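Workshop notebook, wardrobe and props
2019-06-08

Cuiping Lü confirmed this morning that the Trudik casting has been announced, and that fittings for the new lead in Stumby may proceed. The studio requires 2 complete versions of the flight jacket before camera tests in November. Leather has been ordered from Grostov at a cost of over 2000, against a budget line of 300 for trim and fastenings. The collar pattern from the first film is to be kept.

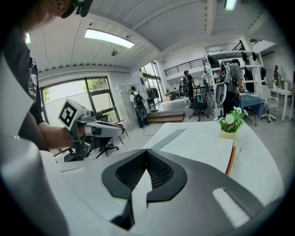

Undershirts remain unresolved. The director has asked for a plain garment with no branding, as the jacket is worn open in most of the cockpit scenes. A black short-sleeved T-shirt with white lettering and a graphic on the chest, as worn here, would not be acceptable on set - the cut may serve, but the print may not. Kozłowski will supply blanks for dyeing.

Aging tests on the first sleeve were stopped at 80 passes. The elbow is satisfactory; the cuff requires further work. Swatches are filed with the boot samples.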